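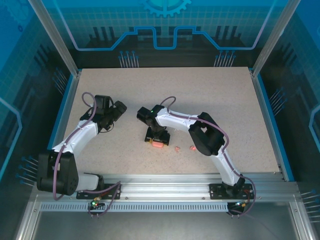 Manee Onsri wrote in to say that a speckled tabletop is the worst thing anyone ever bought for small work, and that she wants her plain white one back. Well, Manee, I get this a lot, so let's start there!

Filed under: Work Tables / Keeping It Clear

Is a speckled beige top a bad idea?

I like mine (I've had it since I moved to Clorham) but you do have to look twice. Pink bits show up fine. White crumbs are sneakier, and anything tan might as well be gone. I crouch down and look across the top from the side, and the little pieces stand up like pebbles.

When do you pick up the scraps, as you go or at the end?

As you go, if they're bigger than a pea. I used to save everything for the end of the evening and then spend 27 minutes hunting, grumbling the whole time.

Where do the small pieces go?

I keep two jars, one for pieces I might still use and one for the trash. The Tadetti jars with the wide mouth are my favorites, you can get your whole hand in. If I've got a block and a crumb of the same color sitting near each other, the block goes in the keep jar and the crumb goes out.

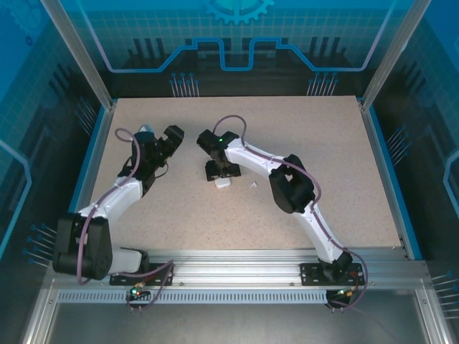 And yes, I've kept crumbs "just in case" and no, I have never once used one, so out they go now.

Can I just sweep it all off with my arm?

You can, but then it's on the floor and you're chasing it down there instead. I use a soft brush and a stiff card. Start at the back and work toward yourself, slowly, or the light ones hop.

What about the corners?

Ugh, the corners. A dry paintbrush, 5 bucks or so, gets right in there. Damp cloth last, once the bits are up, or you'll just smear them around.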